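December 25, 2021
Print bench, back room

Merry Christmas to the notebook and to whoever opens it next. I came in after breakfast meaning to stay an hour and put the lamp cover back on, and it is now dark outside and I have eaten most of the cookies that were left on top of the film cabinet (the tin is still there, with the ones nobody likes, the anise ones).

Where we stand on the family show. The Navaratnam hall has us down for tomorrow afternoon, one short and then the feature, which is the old 16mm print of The Snow Postman that came out of the Skistirico library sale in September. I measured the feature again on the synchronizer, going slowly this time, and got 2,771 feet from first picture to last. At sound speed that is just under 77 minutes, so the figure on the can is wrong and the program sheet I typed up last week is wrong too. With the short, the leaders and the bit of black I put between them, we are handling almost 4,000 feet of film, and every foot has now been through my gloves at least once. I feel I know that postman like a cousin.

Reel 1 is in lovely shape. A bit of base scratching near the head, nothing that will show from the seats, and the color has held up better than I had any right to expect. It has gone a little pink in the snow, but a snow scene that has gone a little pink is still pretty, and the kids won't mind.

Reel 2 is the troublemaker. Whoever owned it before Skistirico ran it on a machine with a bad claw, and there's a long stretch of nicked perforations through the sleigh chase, right where you most want everything to go smoothly. I had repaired eight of these before Thanksgiving with the clear Dristum tape and was pleased with myself, and today I found that two of the eight had crept. Not by much, a hair each, but I could feel the edge with a fingernail and it made a tick going through the gate. Both have been peeled, cleaned and done over. Note for anyone following me: press the tape from the middle outward, and burnish the sound track side last. I had been doing it first out of habit and I'm fairly sure that is what let the air in.

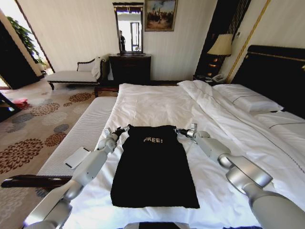 The opening title gave me a fright on the test run. I had it up on the little wall screen at full size and the letters looked as though someone had shaken pepper over them, and my first thought was dirt, and my second was mold, and by the third I had the loupe out and was talking to myself. It is in the artwork! The titles were lettered light on black with a speckle to them, much like the FREE! on the black garment laid out on the white sheets, and once you have seen that sort of lettering on something made of cloth you stop wanting to wipe it off. I checked the end title as well and it has the same texture, the same all the way through, without the drifting about you get from real dust. So please, please leave the titles alone with the solvent. I nearly didn't, and I would have been sick about it.

Projector notes. The Fimia ran the whole feature without stopping, which it has not done since I've been keeping this book. The new belt has settled and doesn't squeal on start anymore. The loop former still wants a helping finger on the lower loop, and if you forget, it will lose the loop inside of a minute and you'll hear it chatter before you see it on the screen. I have stuck a paper arrow on the housing pointing at it. The exciter lamp is the spare one, slightly dimmer, so the sound wants the volume knob a touch above where the pencil mark is. I have drawn a second pencil mark. The first mark is for the good lamp, when we get one, so leave it there.

Focus drifted once, maybe twenty minutes in, as the lens barrel warmed. I gave it a small nudge and it stayed put to the end. I would plan on somebody standing by the machine for the whole of the first reel instead of sitting down with a cup of something, lovely as that would be.

The sound on the carol scene deserves a paragraph of its own, and this is my book so it will get one. There's a choir outside the post office, you remember it if you ever saw this one on television when you were small, and on every tape copy I've heard they sound like they are singing from inside a cupboard. On the print they are out in the street. You can hear the low voices separately from the high ones, and there's a bell a long way off behind them that I never knew was in the movie. I ran it back and played it again, which I had told myself I wouldn't do with those perforations so close by. No harm done. I did check.
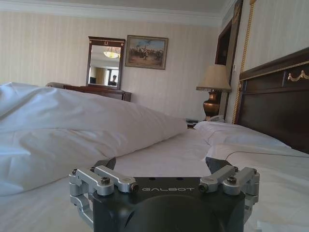 I also went back and forth over the splice at the end of the choir and decided to leave it. It's an old cement splice, a little thick, and it gives a small hop in the picture as the door closes. Remaking it would cost us at least a frame on each side, and we've lost enough of this movie to other people's scissors. If it fails at the hall it fails, and we stop, and I tape it, and everyone gets to stretch their legs.

Things I haven't done and meant to:

The short hasn't been cleaned, only inspected. It is the skating cartoon and it's dirty, but evenly dirty, and I'd sooner run it like that than rush it through the cloths tonight and scratch it. It needs doing properly after New Year's.

The takeup reel with the bent flange is still on the shelf. It scrapes. I have tied a piece of yarn to it so it doesn't get packed by mistake.

The program sheet needs the new running time. I changed it in the file but haven't printed any.

I wanted to write up the Skistirico cans properly, with shrinkage readings for each one, and got as far as the first shelf. The two Westerns are fine. The puppet film smells of vinegar, a good strong whiff as soon as the lid comes off, so I have moved it over by the window, away from everything else, with the lid loose. Don't put it back with the others, even if the shelf looks untidy without it.

Packing for the hall: the Fimia in its own case, spare belt, both exciter lamps (even the dead one, as I want to compare the base with the ones in the hall's drawer), the long extension cord, the Dristum tape and the splicer, cotton gloves, the good takeup reel, the flashlight with the red cover. The speaker cable is the gray one. The black one looks identical at the ends and hums.

Both reels are wound heads out and in their cans on the left end of the bench, and the short is on top. I'm leaving the heat on low overnight so nothing goes into the car stone cold, and I'll be back at nine to load up.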